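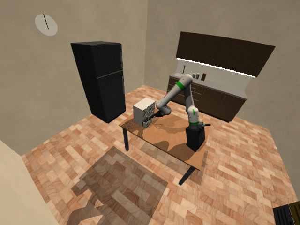
Readers at Tunby keep telling me the drawer cell is the fussiest thing they have ever had to set up, and one of them wrote in to say that the arm itself gave no bother at all, it was the cabinet that ate the whole afternoon. I have a lot of sympathy with that!

29 October 2026
By the Grirkden desk

The Grirkden drawer cell is a simulated work cell in which a single robotic arm, mounted on a pedestal at one end of a table, learns to open and shut the drawers of a small cabinet. It was first put together at Reltthorpe in June and is now looked after by whoever has it open that week (quite often me).

Setting up

The pedestal goes in first and everything else is measured from it. I put the cabinet on the tabletop with its drawers turned towards the arm, then bring the gripper down slowly in front of the lower ones. Those are the awkward ones, as the wrist has to come in low and there isn't much table to spare. The kitchen round the outside – fridge, counter, clock on the wall – can stay as it loads. I used to fiddle with it and wish I hadn't.

Drawer friction is the setting people get wrong. The Dobre file ships with it at 80, far too stiff for my taste, and I drop it to 33 before doing anything else. If a drawer creeps open by itself you've gone too low, so nudge it back up a bit.

Upkeep

Every 2000 runs I reset the joints to their home pose and check that the gripper still closes square on a handle. Small errors in the wrist build up, and you'll see them as a drawer that jams on one side.

Repairs

Most faults are a cabinet sunk slightly into the tabletop. Lift it by 2 millimetres, let it settle and try the drawer again. If the arm shakes when it touches the handle, shorten the time step before you touch the motor gains (I did it the other way round for ages). The old Dobre cabinet file has its hinges named differently and needs renaming by hand before it'll load.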